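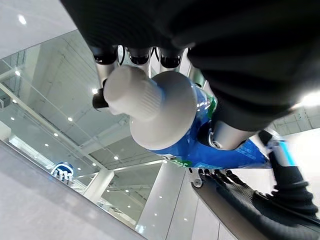

Slide 1. White screw cap, ribbed upper section, blue wrapper.

Around the basin: caps, tubes, towels and the space they need
Speaker notes, Saturday session, Mitcombe

Running time is 50 minutes including questions. Title slide stays up while people sit down. Start when the doors are shut.

Opening

Introduce the subject in one sentence: the small objects kept at a washbasin, and the surfaces they are kept on. State the scope. Plumbing is out. Tiling is out. Lighting was covered by Bautista Garrido in the morning and should only be mentioned if someone asks.

Go to the cap. The upper section carries fine vertical grip lines. Under it is a wider, smooth collar that flares out towards the neck. Point out the two diameters and ask the room which one they would take hold of with soapy fingers. Wait for hands.

Technical points on closures, to be taken quickly:

A ribbed cap needs clearance all the way round for the fingers. People plan shelf depth from the body of the bottle and forget the hand.

Vertical ribs resist slip in the direction of turning. They do little against a straight pull, so they are of no help in lifting a full bottle out of a tight row.

A screw cap is a two-handed job for most users. One hand holds the body, the other turns. The loose cap then has to be put down somewhere, and that place should be on the plan.

Pass round the Konby sample caps at this stage. Collect them before the next slide — last time three went missing and the set was incomplete for Echeverría.

The basin as a working area

Next slide is the display set. Leave it up for 5 minutes. Let people look before saying anything.

Go through the positions in terms of reach. The toothbrush is in a pink mug at the rear left corner of the top. The toothpaste lies flat near the front left edge. Two items used together, one at the back and one at the front, same side. For a user facing the basin this is a short forward reach for the brush and almost none for the tube. A left-handed user gets both without crossing the basin.

Soap is off the worktop altogether, on the wall shelf to the left. Say that this frees surface but puts a wet bar on a path over whatever is underneath. Drips land on the worktop or on the floor, depending on how the hand travels. Ask what people would put under it. A dish is the usual answer. A slatted dish with a tray is a better one.

Flowers next to the tap. Keep this brief. A vase takes up the same footprint as a beaker and is taller, and it has to be moved when the top is wiped. The tap is tall with a single spout, so there is hand room below it. The space behind a basin is the hardest part of any top to clean and the first place that objects get pushed.

Towel: on the right, over the left end of the rail, which is the end nearer the basin. Mention that a towel bunched at one end of a rail dries more slowly than one spread along it. The trade is drying time against reach. Both are valid choices in a dry room. In a room without a window, spread it.

Floor: the cabinet stands on legs, with a small gap below. Carpet in a display area is normal. In a bathroom specification the gap matters for mopping, and a gap too low for a mop head collects hair and dust. Take a view before ordering the legs.

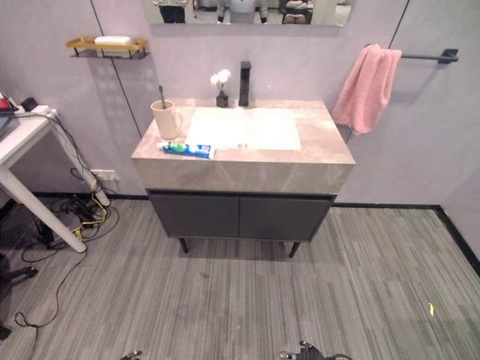
Heights and depths

Two figures only, both from the Pivberg worksheet. Write them on the board and leave them there.

810 mm, finished floor to top of worktop.
688 mm, clear width between side walls in the worked example.

Point out that finished floor means after the covering has gone down. Measuring from the bare slab is the most common fault in the worksheets handed in. The second is measuring the width at one height only. Walls lean. Take it at floor level, at worktop level and at rail level, and use the smallest reading.

Doors: a pair of doors meeting in the middle needs less room in front than one wide door. Check that both can open fully with a person standing at the basin. If they can't, daily items should not go in the cabinet.

Surface colour

The last slide is kept for this section. Talk first, then change the slide.

Dark matt surfaces hide shadow and show dust, limescale and dried toothpaste. Pale veined surfaces do the reverse. Hair shows on pale, soap film shows on dark. Neither is easier to keep clean, and the choice should be made on which residue the household produces most.

Edges deserve a minute. A straight edge with a lighter rim is easier to find at a glance than one in the same tone as the top, and objects are less likely to be set down half over it. The effect is strongest where the floor is also light.
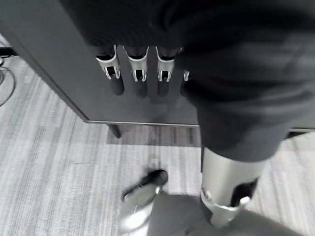 Jamie Tindall

Dark grey top, thin lighter rim, light grey carpet below. Ask the room to judge from their seats where the top stops. Then ask the same about a white top on a white floor, no slide needed.

Questions. Likely ones: whether a mug is hygienic for a brush (yes, if it is emptied and washed with the dishes), whether tubes should stand on their caps (only if the cap is flat and wide enough), and what to do with half-used bottles. For the last, refer back to the cap and its clearance.

Worksheets to the table by the door. Konby caps back in the box, count before leaving.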